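From: Catinca Matei
To: Plornico home-office list
Date: 2020-06-05
Subject: Re: two monitors on one small desk

Hello Laurențiu, and hello everyone,

I meant to answer this days ago and then the garden got hold of me, so forgive me if you have already drilled holes in something.

Laurențiu Husar wrote:
> I now have the big black screen from the office as well as
> my own smaller one, and a desk that was bought for a
> laptop and a cup of tea. Side by side they stick out over
> the ends. Vasilică says to sell the small one. I would
> rather keep it, I like having the mail open on it. How do
> the rest of you manage? And where do you put your drink?
>
> Laurențiu

Please don't sell the small one! Vasilică gave me the same advice last October (hello Vasilică, I know you're reading) and I'm so glad I was stubborn about it. I write on the big one, and the small one holds the mail, the calendar, a recipe when it gets near supper, or whatever photos my sister has sent that morning.

What made the difference for me was giving up on the straight row. I had both screens lined up like books on a shelf for months and my neck complained every evening. Then Sebastian came by to return a ladder, looked at the desk for a minute, and pushed the smaller one back and turned it in toward my chair. You lose a bit of desk in the corner behind it, but that corner only ever collected dust and paper clips anyway. Try it with the stands you have before you spend anything. I did buy an arm in the end, the Vasholm one, for 300 lei, and it is perfectly fine, but I can't say my neck noticed the difference.

Measure the depth of the desk too, and do it with the screens on it, because the feet take more than you expect – mine left me barely enough for the keyboard until I pulled the whole desk 10 centimeters away from the wall. The cables were happier for it as well. They had been bent hard against the plaster and one of the plugs kept working itself out, always in the middle of a call with Aurel.

About the drink. I know we had a long thread on this and I know Aurel Sârbu keeps an open mug between his two screens and has never spilled a drop in his life, but I am not Aurel. I lost a keyboard to chamomile tea in the winter and I still find it sticky in places, although I only keep it as a spare. So it's water for me now, in a bottle with a proper cap, and I put the cap back on every single time, even when I'm only reaching for a pencil. Tea I drink at the window, standing up, and I've grown quite fond of those few minutes.

If you do end up wanting a wider desk after all, Coman had tabletops without legs when I last looked, and you could put one on the trestles you already have in the shed. Ask Sebastian Cozma about the trestles, he has opinions and a good saw.

Do write back when you have tried it, and give my love to the cats.

Warmly,
Catinca 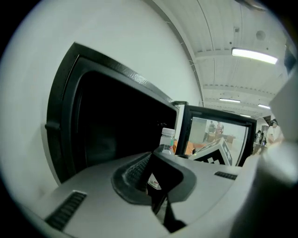
Which of the two screens should sit straight in front of the chair?
The one you look at most of the day, with the other turned in toward you from the side.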